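3.2 Collecting demonstrations with hand-held grippers

Teleoperation was our first choice, and we gave it a fair try. Using the Drodico arm and a pair of joysticks, our two operators recorded 40 bag-handling demonstrations in April, and both of them found it tiring. Small wrist turns were the hardest part, and most of the recordings contain long pauses while the operator lines up the fingers.

Holding the gripper in your own hand is a wonderful change! The person simply does the task, and the motion of the tool becomes the training signal. New demonstrators were comfortable after 9 practice runs, and we kept 101 demonstrations for the two-handed task set (Antunes and Abreu describe the filtering rules in Appendix B). The sessions took place in the open hall at Quintela, with no changes to the lighting or the furniture. We wanted the clutter – a policy that has only seen a bare tabletop tends to get lost as soon as the background changes.

Each demonstration is recorded from the gripper's own viewpoint (Figure 4). The wide view keeps the fingers in sight along with much of the surrounding room, and it often catches the other gripper too, which is very useful when the two hands have to work together.
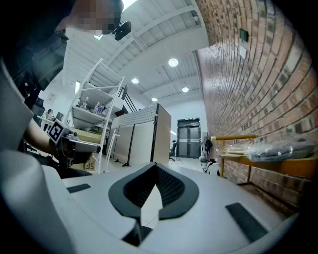 Figure 4. View from one hand-held gripper, with its black finger mount at the center. At left, a person holds a second gripper with a square marker on top.

Marker detections are smoothed before training, and short gaps are filled by interpolation. Longer gaps are cut, and the remaining pieces are treated as separate demonstrations.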